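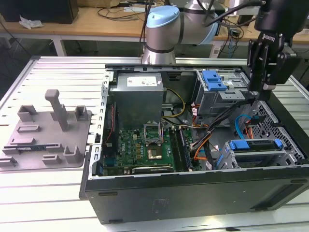 Putting a CPU in with the case on its side?
Sirkusley

First build from used parts and I'm loving it! The processor comes next. Can I leave the board in the tower and do it with the case lying flat, or should everything come out first?

Tomoyo Shibata
Leave it in! Flat is the best way to do it, you get gravity on your side. Lift the bracket all the way, match the little triangle on the chip to the one on the socket, set it down (no pushing!) and close the lever. It takes more force than you'd think. And don't touch the gold contacts, ever. Tuck the power wires away first so they don't flop over the socket. Have fun, it's my favorite part!

Anine
unplug it first. also new thermal paste

Itum
I've done 40 of these flat, great fun every time.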